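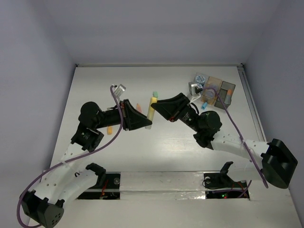 그림 4. 흰 작업면 중앙의 노란 원통형 물체와 양쪽에서 뻗은 로봇 팔 두 대.

4. 오래된 수전사 데칼의 상태와 판매 문구

4.1 자료

중고 철도모형 키트와 건물 키트에 들어 있던 미사용 수전사 데칼 755장. 전부 중고 거래로 나온 물건이고 매장 재고는 뺐다. 판매글은 구입 전에 본문 전체를 저장해 두었고, 사진은 저장하지 않은 경우가 많다. 초기에 사진까지 받아 두지 않은 것은 아쉽다. 뒤에 가서 색 비교를 하려고 보니 남은 게 본문뿐이었다.

제조사별로는 Kustine 키트에서 나온 시트가 가장 많다. 다음이 Sadden. 나머지는 제조사가 제각각이라 한데 묶어 "기타"로 처리했다. 기타군 안에는 인쇄처를 알 수 없는 시트도 섞여 있다. 시트 뒷면에 아무 표시가 없고 상자는 이미 다른 키트의 상자로 바뀐 경우. 이런 것도 버리지 않고 넣었는데, 실제 중고 시장에서 흔히 돌아다니는 물건이기 때문이다.

생산 시기는 믿을 만한 값이 아니다. 설명서에 인쇄 연도가 있어도 데칼은 나중에 교체된 것일 수 있고, 반대 경우도 있다. Griffiths가 상자와 설명서와 데칼의 품번을 맞춰 보는 작업을 했는데 품번이 안 맞는 키트가 생각보다 많이 나왔다. 따라서 이 절에서는 연식을 변수로 쓰지 않는다. 앞 절의 연식 분석은 품번이 일치한 시트에만 해당함.

4.2 "미사용"과 "상태 좋음"

판매글에서 데칼을 따로 언급하는 판매자는 소수다. 대개는 키트 전체에 대해 미조립, 미사용, 새것 같음, 봉지 미개봉 같은 말을 쓰고 끝난다. 데칼은 그 안에 딸려 가는 취급. 그런데 구입자 쪽 후기를 보면 불만은 데칼에 몰려 있다. 플라스틱 부품은 수십 년이 지나도 휨만 없으면 쓸 수 있고 나무 부품도 대체가 쉽다. 데칼은 그렇지 않다. 회사 로고, 차량 번호, 간판 글씨는 직접 만들기 어렵고 대체 시트가 나와 있지 않은 키트도 많다.

문구를 다음과 같이 정리했다. 첫째, 데칼을 명시적으로 언급하고 상태도 적은 글. 둘째, 데칼이 있다고만 적은 글. 셋째, 언급이 없는 글. 첫째 부류가 가장 정확할 것으로 예상했고 대체로 맞았다. 다만 첫째 부류에서도 "누런 기 약간"이라고 적힌 시트의 실제 변색 정도는 폭이 아주 넓었다. 투명 필름 가장자리만 살짝 변한 것부터 전체가 홍차 색인 것까지 전부 "약간"이다.

재미있는 것은 둘째와 셋째의 차이가 거의 없다는 점. 데칼 있음, 이라고 적은 판매자가 상태까지 확인했을 것 같지만 그렇지 않은 듯하다. 있는지만 보고 봉지를 닫았다는 얘기. 판매자에게 구입 후 물어본 경우에도 대답이 비슷했다. 꺼내면 망가질까 봐 안 꺼냈다는 답이 여럿. 합리적인 태도이고 비난할 일은 아니다. 다만 구입자 입장에서는 "데칼 있음"이라는 문구에서 상태 정보를 읽어내면 안 된다.

"미개봉"도 마찬가지. 봉지가 열린 적이 없다는 말은 손을 타지 않았다는 뜻일 뿐, 봉지 안에서 무슨 일이 있었는지는 말해 주지 않는다. 부품과 같이 밀봉된 데칼은 부품 게이트에 눌린 자국이 그대로 남은 것이 많았다. 비닐에 인쇄면이 직접 닿은 시트에서는 잉크가 비닐로 옮겨 간 경우도 보였다. 반면 한 번 열렸다가 누군가 데칼만 꺼내 종이 사이에 끼워 둔 키트는 오히려 상태가 나았다. 개봉품이 미개봉품보다 나은 셈인데, 가격은 거꾸로 붙는다.

4.3 침수 시험

시험은 단순하게 했다. 시트의 여백 또는 가장 쓸모가 적은 도안을 오려 미지근한 물에 담그고, 필름이 대지에서 미끄러지는지, 미끄러지는 동안 깨지는지를 본다. 여백이 없고 모든 도안이 중요한 시트는 시험에서 뺐다. 원래 목적이 복원이지 파괴가 아니므로.

담그는 시간은 최대 15분. 그 안에 떨어지지 않으면 "접착층 고착"으로 기록했다. 더 오래 두면 떨어지는 것도 물론 있다. 예비 시험에서 20분까지 늘려 보았는데 추가로 떨어진 도안은 대부분 접착제가 다 씻겨 나가 표면에 붙지 않았다. 떨어지긴 했으나 쓸 수 없는 상태. 그래서 15분에서 끊었다.

판정은 네 가지. 온전, 부분 균열, 파쇄, 고착. 부분 균열은 조각이 이어 붙일 수 있을 정도로 남은 경우이고, 파쇄는 물속에서 흩어진 경우다. 경계가 애매한 것은 Yorath와 Griffiths가 따로 보고 판정이 갈리면 나쁜 쪽으로 넣었다. 판정이 갈린 것은 거의 다 부분 균열과 파쇄 사이였고, 온전 판정에서는 의견이 갈린 적이 없다.

수온은 통제했으나 물 자체는 수돗물이다. 정제수를 쓰자는 의견도 있었지만 실제 사용자가 정제수를 쓰는 경우가 드물어서 그대로 감. 경도에 따른 차이는 보지 않았다. 이 부분 지적은 받아들인다.

4.4 결과

변색과 균열은 따로 논다. 이것이 이 절에서 가장 분명한 결과다. 심하게 누레진 시트가 물에서 멀쩡하게 미끄러지고, 새하얀 시트가 손대자마자 조각나는 일이 흔했다. 판매글에서 색만 보고 상태를 적는 관행은 그래서 문제가 있다. 색은 눈에 잘 띄지만 사용 가능 여부와는 관계가 약하다.

변색은 주로 보관 위치와 관계가 있어 보인다. 설명서 사이에 접혀 있던 시트는 접촉한 종이의 모양대로 변색이 남았다. 값싼 갱지 설명서일수록 심하고, 코팅지 설명서에서는 덜하다. 상자 바닥에 인쇄면을 아래로 둔 시트는 골판지 골이 줄무늬로 찍혀 나오기도 했다. 이 줄무늬는 햇빛에 두면 어느 정도 빠진다. 창가 탈색은 애호가들 사이에 오래 알려진 방법이고 우리도 일부 시트에 해 보았는데, 남향 창에서는 효과가 눈에 보였고 북향에서는 느렸다. 유리창에 붙여 두고 잊어버려서 말려 올라간 시트가 한 장. 탈색 때문에 필름이 더 잘 깨지는지는 결론 못 냄. 표본이 너무 적다.

균열 쪽은 습도 변화가 유력하다. 다락이나 차고에 있었다고 적은 판매글의 시트는 파쇄 비율이 높았고, 집 안 서랍이나 옷장에 있었다고 적은 쪽은 낮았다. 다만 보관 장소를 적는 판매자가 많지 않고, 적는다고 해도 마지막 보관 장소일 뿐 그 전은 모른다. 유품 정리로 나온 물건은 특히 그렇다. 방향만 참고할 것.

고착은 Sadden 시트에서 유독 많았다. 접착층이 두꺼운 편이고 대지의 흡수가 느려서 원래도 오래 담가야 하는 제품으로 알려져 있다. 새 시트와 비교했어야 하는데 비교할 새 시트를 구하지 못했다. 그러니 노화 때문인지 원래 특성인지 이 자료로는 가를 수 없다. Kustine 시트는 반대로 금방 떨어지는 대신 필름이 얇아 접힌다. 흰색 잉크가 넓게 깔린 도안, 예컨대 간판 바탕 같은 것이 가장 잘 버텼다. 잉크층이 필름을 잡아 주는 것으로 보인다. 가는 글씨만 있는 도안이 제일 취약하다.

문구와의 대응을 보면, "데칼 상태 좋음"이라고 명시한 글에서도 파쇄가 나왔다. 판매자가 거짓말을 했다고 볼 근거는 없다. 눈으로 봐서는 모르기 때문. 실제로 우리도 침수 전에 눈으로 예측을 적어 두었는데 성적이 시원치 않았다. 비스듬한 조명에서 미세한 잔금이 보이면 거의 틀림없이 깨지지만, 잔금이 없다고 안전한 것은 아니다. 즉 나쁜 것은 골라낼 수 있어도 좋은 것을 보증할 수는 없다는 정도가 우리 육안 판정의 한계다.

4.5 보강 처리

깨질 위험이 있는 시트를 살리는 방법으로 피막 보강을 시험했다. 사용한 것은 붓으로 바르는 Setside와 분무식 Zeng. 둘 다 시트 전체에 새 필름을 입히는 방식이라 처리 후에는 도안을 하나씩 바짝 오려야 한다. 안 그러면 시트 전체가 한 장으로 떨어진다. 이걸 잊고 통째로 담근 적이 있는데 결국 버렸다.

Setside는 두껍게 올라가고 안정적이다. 대신 붓자국이 남고, 표면에 붙인 뒤 가장자리 단차가 눈에 띈다. 건물 간판처럼 평평하고 무광 마감을 할 곳이라면 괜찮다. 기관차 측면의 리벳 위에서는 잘 안 눕는다. 연화제를 여러 번 발라야 했고 그래도 리벳 주변에 기포가 남은 것이 있다.

Zeng은 얇고 고르게 올라간다. 리벳 위 밀착도 낫다. 다만 한 번 뿌려서는 부족했고, 한꺼번에 많이 뿌리면 인쇄가 번졌다. 빨간색이 특히 약하다. 얇게 나누어 뿌리고 그 사이 충분히 말리는 것이 요령인데, 급하다고 드라이어를 쓰면 시트가 말린다. 건조는 하룻밤이면 된다고 알려져 있으나 우리는 금요일에 뿌려 두고 월요일에 잘랐다. 하룻밤 건조품과의 비교는 안 함.

가장 심한 시트 9장은 두 제품을 겹쳐 썼다. Zeng으로 먼저 잔금을 고정하고 Setside를 위에 바르는 순서. 반대 순서는 붓이 잔금을 벌려 놓기 때문에 피했다. 결과는 나쁘지 않았으나 두께가 상당하고, 가는 글씨 도안은 주변 필름 때문에 테두리가 보인다. 진열장 안에서 볼 정도라면 견딜 만한 수준이고 접사로는 못 본다.

변색이 있는 시트는 보강 전에 탈색하는 것이 좋다. 보강 후에 창가에 두면 새 피막까지 같이 변할 우려가 있고, 실제로 한 장에서 피막이 끈적해졌다. 원인은 확인 못 했다.

고착 시트에는 보강이 소용없다. 문제가 필름이 아니라 접착층에 있으니까. 더운물, 식초를 조금 섞은 물, 연화제를 뒷면에서 스미게 하는 방법 등을 해 보았고 어느 것도 권할 만하지 않다. 이런 시트는 스캔해서 다시 인쇄하는 편이 빠르다. 흰 바탕이 필요한 도안은 가정용 프린터로 안 되므로 흰색 데칼지를 쓰고 테두리를 오려 내야 하는데, 이것도 글씨가 가늘면 무리다. 따라서 어떤 경우든, 담그기 전에 스캔부터 해 둘것. 시험 중 파쇄된 시트 가운데 스캔이 없던 것은 복구할 길이 없었다.

4.6 판매 문구에 대한 제안

판매자에게 침수 시험을 요구하는 것은 무리다. 시험한 시트는 더 이상 완전한 시트가 아니고, 수집 목적으로 사는 사람에게는 여백을 잘라낸 것만으로도 감점이다. 그래서 제안은 소극적인 것에 그친다.

우선 데칼의 색과 필름 상태를 나누어 적을 것. 누런 기가 있으면 있다고, 비스듬히 비춰 잔금이 보이면 보인다고. 안 보이면 "잔금 안 보임, 담가 보지 않음"이라고 적으면 된다. "사용 가능"이라는 표현은 담가 본 사람만 쓸 수 있다. 다음으로, 어디에 두었는지를 아는 범위에서 적는다. 모르면 모른다고. 그리고 데칼을 어디에서 꺼냈는지, 부품 봉지 안인지 설명서 사이인지도 적어 주면 구입자가 판단하기 쉽다.

사진은 정면 한 장과 비스듬한 조명 한 장. 비닐 위에서 찍은 사진은 반사 때문에 거의 쓸모가 없었다. 꺼내기가 꺼려지면 억지로 꺼낼 필요는 없고, 비닐째 찍었다고 적으면 충분하다.

가격에 대해서는 말하기 어렵다. 자료가 한쪽으로 치우쳐 있다. 우리가 산 물건은 우리가 살 수 있는 가격의 물건이고, 비싼 희귀 키트는 빠져 있다. 다만 데칼 상태를 자세히 적은 글이 그렇지 않은 글보다 싸게 팔렸다는 인상은 받지 못했다. 흠을 적으면 값이 깎인다는 걱정을 하는 판매자가 많은데, 적어도 이 자료 안에서는 뒷받침되지 않는다.

4.7 제한점

육안 예측을 적은 사람과 침수 판정을 한 사람이 같다. 눈가림을 했어야 한다. 판정이 갈리면 나쁜 쪽으로 넣었으므로 파쇄 비율은 실제보다 높게 잡혔을 수 있다. 또 오려낸 여백이나 주변 도안이 시트 전체를 대표한다고 가정했는데, 가장자리는 공기와 더 닿는 부분이라 가운데보다 나쁠 가능성이 크다. 여백이 깨졌어도 가운데 도안은 무사했던 시트가 실제로 있었다.

배송 중 손상도 구분하지 않았다. 접힌 채 도착한 시트가 원래 접혀 있었는지 포장하면서 접혔는지는 알수 없다. 봉투에 두꺼운 종이를 대어 보낸 판매자의 물건은 접힘이 드물었지만, 그런 판매자는 평소 보관도 꼼꼼할 것이므로 포장의 효과라고만 하기는 어렵다.

보강 처리품의 장기 상태는 모른다. 지금까지는 들뜸이나 추가 변색이 보이지 않으나 지켜본 기간이 짧다. 처리한 시트와 시공한 모형은 같은 서랍에 두고 있고, 5절의 보관 비교가 끝난 뒤 다시 점검한다.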